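Support > Teaching by demonstration > Frequently asked questions

Teaching by demonstration: frequently asked questions

These answers cover the Huet arm with the Drernus teaching software, both in the laboratory and in the Mirnar simulator. They apply to users of the Guvbridge shared robot facility. Wiring and first start-up are dealt with in the installation notes.

What is the difference between hand guiding and remote control?

In hand guiding, the operator holds the arm at the wrist and moves it through the task while the joints are in low-stiffness mode. In remote control, the operator moves a handset and the arm follows. Both produce the same type of recording: joint positions, gripper opening and the wrist view, with a common clock.

Which should I use?

Use hand guiding for tasks with few contact points and generous clearances. Use remote control where the operator's hands would otherwise block the wrist view, or where the task will be taught in Mirnar. Do not mix the two methods in one training set unless the method is stored as a label.

How many demonstrations do I need?

It depends on how much the start position of the object varies. Our reference pick-and-place set has 163 demonstrations for a single object on a plain table. The set with mixed objects has 1093. Smaller sets will train, but the policy tends to fail near the edges of the taught area.

Can I teach in simulation first?

Yes. Mirnar accepts the same handset and writes the same file format. Most users learn the handset there before booking time on the arm. Contact forces in the simulator are simplified, so tasks that depend on pushing or sliding should be taught on hardware.

What does the operator see during remote control?

By default, the wrist view only. An overhead view can be opened in a second window, but it is not recorded unless you tick the box in the session settings. The gripper fingers take up a large part of the wrist view, and the operator should expect to judge position from the gap between them.

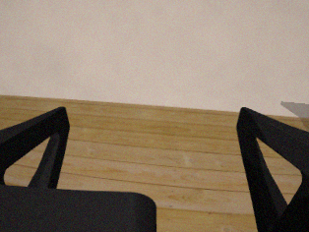
Wrist view in simulation, fingers open over the plank tabletop.

Why must the gripper be open at the start?

The software reads the first gripper value as the zero reference for the session. If the fingers are closed when recording starts, every later opening value will be wrong. Open the gripper, wait for the tone, then begin.

The horizon is tilted in my wrist view. Is this a fault?

Not in itself. The wrist turns with the arm, so the line between table and wall will seldom be level. A tilt of a few degrees can be ignored. If the tilt changes while the arm is at rest, check the camera bracket on a real arm, or reload the robot model in Mirnar.

Should I delete failed attempts?

Mark them as failed and keep them. Failed attempts are left out of training by default but are used by the checking tool. An attempt in which the operator misses, corrects and then completes the task should be marked as a success. Such recordings are useful.

How fast should I move?

At the speed you want the robot to work. Very slow demonstrations contain long stretches in which almost nothing changes, and the trained policy may stall at the same points. Pauses longer than two seconds can be trimmed with the "Remove idle" command.

What does error 321 mean?

The handset and the arm clocks have drifted apart. Stop recording, reconnect the handset and start a new session. Data saved before the error is safe to use. Data saved after it should be discarded.

What does error 2542 mean?

A joint reached its limit during hand guiding. Move the arm back by hand until the message clears. The demonstration is closed automatically and must be repeated from the start position.

Can several operators contribute to one set?

Yes. Give each operator a separate operator code. Styles of movement differ, and the code lets you train on one group or compare results. Two or three operators are enough for most tasks.

Where are the recordings stored?

On the session computer, in the folder named at log-in. They are copied to the facility server each night at 23:00. Local copies are cleared every Thursday, so check that the server copy opens before then.

Can I edit a demonstration after recording?

You can trim the start and end, and remove idle periods. You cannot change joint values. If the path is wrong, record it again.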